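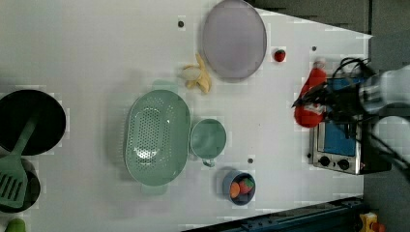

Tuesday, by Szymon Szczepańska

Toy kitchens. Antonina Maksymiv has set up 44 of them, mostly for nurseries around Wundirley. Quick chat, she had a van to load.

What goes first? "The colander. Always. Mint green, with the cup to match. Children will drain anything."

Fruit next. She likes the banana half peeled, "otherwise they try to peel it themselves", and a couple of pieces in a small dark blue bowl. Strawberry left out by the big plate. Pan and spatula to one side, toaster oven to the other.

Why so spread out? "Pile it up and they only see the top thing. I learnt that teh hard way."

Her list runs to 53 pieces now. Lost ones? "Strawberries. Pockets, mainly."

And the tidying up, who does that. She laughs. "Me. Ten minutes, one box." Then she was off, keys in hand, still talking abut lids.

Recent
Jadwiga Szewczyk on mending dolls' clothes
A morning at the Firurville toy library
Wooden or plastic? Your letters

© Vekitz | Contact us | Back to top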